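Edge soiling

Edge soiling is the buildup of dust, skin oil and fiber residue along the joint between a flat panel and the strip that finishes its edge. It is most often recorded on pale panels in dressing areas, fitting rooms and clothing storage, where garments and hands pass close to the same surfaces many times a day. The term is used in cleaning schedules and in the inspection of furnishings, where it is kept separate from staining (color taken up by the surface) and abrasion (loss of the finish).

Causes

Three sources are usually named. Airborne dust settles on any ledge formed by the strip. Lint is shed by clothing as it is lifted on and off a hanger. Contact marks are left by hangers, shoes and bags. Matte finishes hold all of these more readily than gloss finishes, and an off-white color makes them visible early.
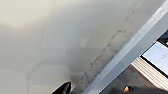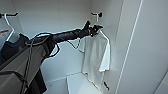
Hanging hardware affects where the soiling forms. A hook fixed to a side wall keeps the garment near one panel, and contact is concentrated there. A wall hook with a round base and a short bar, such as the black one to the right in the second picture, has an upturned tip that limits the sideways travel of a hanger. Pegs without a raised tip allow more movement and give a wider area of light marking. On the panel itself, soiling tends to follow the seam as an uneven line of gray specks and streaks, as in the first picture, and is harder to lift at the seam than on the open surface.

Cleaning

Loose material is removed dry, with a soft brush drawn along the seam. The panel is then wiped with a damp cloth and a mild detergent, working away from the strip. Abrasive pads are avoided on matte finishes, as they leave polished patches that show under side light. Pressed-in residue may need a second pass after 20 minutes.

Inspection

The Kurkdale method, set out by Peiyu Qin in November 2022, grades edge soiling from 0 to 7 by the width and continuity of the line. Grade 2 is the usual limit for new installations. Surfaces are viewed at a low angle with the garments removed. Kleinschmidt panels are inspected every 240 days under the same method; Ondon uses a shorter interval for fitting rooms.

See also: Garment hook; Edge banding; Lint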